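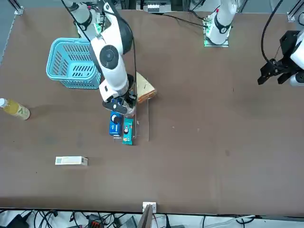 What should you take to eat on an all-day walk? More than you think, and nothing that minds being sat on.

I've been asked this so many times since the spring outings that I thought I'd give it a proper go in the newsletter. Most of what I know comes from getting it wrong. My first walk with the group was the Nondunach loop, 12 miles with a nasty pull up the back of the quarry, and I set off with a banana and a very posh salad in a glass jar. The banana was soup before we'd reached the first stile. The salad was lovely, but I carried that jar up the hill and down again and I could feel it in my shoulder for the rest of the week!

So now I'm a sandwich person. Cheese and pickle, brown bread, butter right to the edges so the pickle doesn't soak through. I make two rounds and eat the first one at 11, whatever anyone says about it being too early (you know who you are). Ham is fine too. Egg is fine if you're walking at the back. I don't bother with tomato any more, or if I really want one I take it whole and eat it like an apple, with a pinch of salt twisted up in a bit of foil.

Crisps go at the top of the bag. Fruit cake beats any of those cereal bars, and it'll keep in a tin for ages, so I bake one in September and hack bits off it until it's gone.
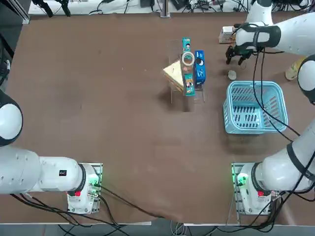
Then there's the flask question. I had a cheap one for years that poured down its own side, and I finally gave in and got a decent one from the hardware shop in Gidville. Tea at 2 o'clock on a wet bench is a completely different thing when it's still hot. I put the milk in a separate little bottle – flask tea with the milk already in tastes of school trips to me, though my sister swears it's no different.

Water is the one I still get wrong. I used to take a single small bottle and then be a misery all the way home. Valdemar Vestergaard, who led the Dison ridge walk for us, carries so much of it that he sloshes, and I've stopped laughing at him after he topped me up 5 miles from the cars.

Next time out we're doing the river path to Rocha, which is flat and has a café at the far end. They do a cheese scone the size of a hat, but they shut at 3 and we've missed them before, so please bring lunch anyway. The number 36 bus gets you back if your knees have had enough. Boots on by half past nine at the usual gate, and dogs are welcome as long as they stay away from my sandwiches.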